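剧院开放日走了一整天，腿酸，心里倒是很满

二月里跑去看了Bandalstead剧院的开放日，回来以后一直想写点什么，拖到现在才动笔。朋友们问我好不好玩，我在饭桌上讲了三遍，每一遍都漏掉一些，所以干脆老老实实写一篇，免得下次又讲漏。

先说怎么去的。从火车站出来要换一趟公交，坐到河边那一站，再沿着堤岸走一段上坡路。我出门晚了，到的时候已经上午十点多，门口排着队，队伍绕过售票处一直拐到后面卸布景的那条巷子里。排在我前面的是一对母女，女儿大概上中学，手里抱着一本翻得卷了边的契诃夫，妈妈则一直在问她早饭到底吃饱了没有。我听着觉得很亲切，当年我第一次进剧院也是被家里人这么念叨着进去的。

进门先发一张折页，上面印着当天的路线：前厅、观众席、舞台、台下的机械层、道具间、服装间，最后是排练厅，下午三点在那里有一场公开排练。带我们这一组的是剧院的舞台监督Surachet Nilsuwan，个子不高，嗓门很亮，走路飞快，走一段就要停下来等我们这些拖拖拉拉的人。他在这里工作了很多年，讲起这栋楼就像讲自己家的老房子，哪一级台阶会响，哪一扇门冬天要用肩膀顶，全都记得。

观众席比我想象的小。一共529个座位，楼下一层，楼上一圈，坐在最后一排也能看清演员的脸（我特意爬上去试了试，请同组的一位大姐站在台口冲我做鬼脸，看得清清楚楚！）。椅子是前几年重新包过的，深红色绒面，坐垫偏硬。Surachet说硬一点好，太软了第二幕就有人打呼噜。大家都笑，我心里有点虚，因为我确实在剧院里睡着过，而且不止一次，而且有一次还是朋友写的戏。

然后就上台了。站在台上往下看，和坐在下面往上看，完全是两回事，这个道理谁都懂，可是真站上去还是会愣一下。工作灯开着，观众席黑黢黢一片，自己说话的声音一出口就像被什么东西轻轻托了一下，送到很远的地方去。有个小朋友大声喊了一句“妈妈我饿了”，全场都听见了，音响效果果然是好的。

接下来一站是机械层，要弯着腰走，里面有老式的升降台，手摇的，现在只留着给人看。再往上是道具间，我个人最喜欢这里，恨不得住下来。架子一直顶到天花板，按年代和国家分，标签都是手写的，有些字已经淡得认不出来了。负责道具的年轻人告诉我们，目录里光是餐具就登记了900件，每次演出前要一件一件核对，演完再核对一遍。碗盘杯子是消耗最厉害的，演员一激动就摔，剧本里不让摔的也摔。 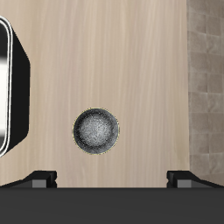

台上摔的碗盘是真的吗？
要看这场戏和座位的距离。离观众近、需要听见响声的，就用真的旧瓷器，从二手市场成批收来；动作大、容易伤到人的，就用道具师自己翻模做的替代品，响声由音效补上。每一版演出开排之前，导演和道具组会坐下来把要摔的东西逐样定好，写进道具表里。

我问年轻人有没有摔错过，他说当然有，有一回演员把借来的茶壶当成要摔的那一只，台下掌声特别热烈，后台一片死寂。后来赔了人家一只新的，还搭了四张票。

服装间在走廊另一头，热得很，熨斗一直没停。墙上挂着正在排的新戏的服装小样，戏名叫《Sirnelora》，讲一座小岛上的三姐妹等一封信，等了整整一个冬天。做衣服的料子是从一家叫Liapis的布行买来的，灰蓝色，摸上去毛毛的。裁缝师傅让我们每人摸一摸边角料，还送了我一小块，我现在拿它当书签用。她说这出戏最难做的是大姐那件外套，要在台上穿着睡觉、做饭、吵架，到最后一幕还要看得出穿了很久，所以袖口是拿浮石一点一点磨出来的。我听得入神，差点掉队，最后是被Surachet从门口喊走的。

中午在前厅吃了一顿。剧院咖啡吧卖汤和三明治，番茄汤偏咸，面包很好，我吃了两份。跟那对母女又坐到了一张桌上，女儿说她想当演员，妈妈说先把数学考及格。我插嘴说数学好的人记台词快，这话是我现编的，不过妈妈听了好像挺受用。

吃完饭还有一点空，我去看了走廊里的剧照展。墙上按演出季排下来，最早的几张已经发黄，有一张是从前演《樱桃园》谢幕时拍的，台上站的人比我想的多得多，连抱着狗的都有。展览后半段讲的是近年的几出新写的戏，布景越来越简单，有时候整个台上就一张桌子。我站在那里想，从前觉得舞台上东西少是省钱，看得多了才慢慢体会到，东西一少，演员伸手去拿一样东西，全场的眼睛就都跟过去了。 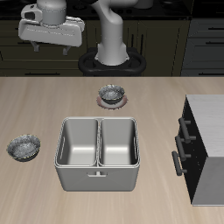
厨房一角，深色橱柜前面，白色机械臂的夹爪张开着

下午三点的公开排练，排练厅只能坐200人，我去得早，占到第二排靠边的位置。导演Sandro Sorrentino先出来讲了几句，他讲话很慢，常常讲到一半停下来想词，底下的人也跟着他一起想。他说今天排的是第二幕开头，三姐妹吃晚饭，谁也不提那封信。整场戏大概八分钟，台词加起来不到一页纸，剩下的全是盛汤、递面包、挪椅子。

第一遍走下来我觉得已经很好了，可他摇头，说太满。他让二姐把一句“汤凉了”往后挪，等大姐坐稳了再说。就挪了这么一点点，味道全变了，前一遍像是在抱怨，后一遍像是在求和。我旁边一位老先生轻轻“哦”了一声，我也在心里“哦”了一声。接着他又让三妹不要看姐姐，只看桌子，又走了一遍，这一遍我鼻子有点酸，也说不清为什么。他们前前后后走了五遍，每一遍都改一个很小的地方。平时买票进去看戏，看到的是最后那一遍，前面的都藏起来了，能坐在那里看着它一点一点长成那样，我觉得这一趟车票就值了。

排练结束有提问。有人问为什么不在台上用真的汤，Sandro说试过，用真汤的时候演员总惦记着别洒出来，心思都在勺子上，后来换成空碗，反倒喝得像真的。有人问剧本和最早的版本差多少，他说作者Bornari（这是笔名，听说本人住在海边，很少露面）一共改过七稿，最早那稿里信是收到了的，排练到一半作者打电话来，说还是别收到了。全场又笑。我本来也想问一个问题，手举到一半又放下了，现在有点后悔。我想问的是那只狗，《樱桃园》剧照里那只，到底是谁家的。

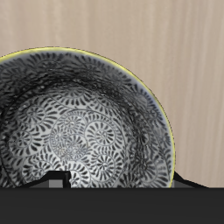
带花叶纹的圆碗，碗沿一圈亮黄绿色

散场时天已经快黑了，河边风大。前厅里摆了一张长桌，让大家留言，还可以预订《Sirnelora》首演那一周的票。我看了看留言本，今天已经写到第229条，字有大有小，有个孩子画了一个很大的太阳，旁边写着“台上好亮”。我写了半天，写得太长，后面排队的人开始咳嗽，只好草草收尾。票订了两张，楼上第一排，靠中间，打算带我姐姐去。她平时嫌话剧闷，可她跟我吃饭的时候也是一句话不说光盛汤的，我猜她会喜欢第二幕。

最后补几句给想去的朋友。开放日不收门票，但是分组参观要早点到，上午的组走得从容，下午的组因为赶着去排练厅，道具间只能匆匆看一眼，很可惜。鞋子穿舒服些，机械层那段台阶又窄又陡，穿裙子的话会有点狼狈。存包处在售票处左手边，大背包不让带上台。咖啡吧只收现金，我那天身上零钱不够，第二份三明治是那位妈妈帮我垫的，出来的时候在公交站又碰到她们，总算还上了。回程的车等了好一会儿，女儿靠着站牌在背《海鸥》里妮娜的独白，背到一半忘了词，她妈妈居然接上了下一句。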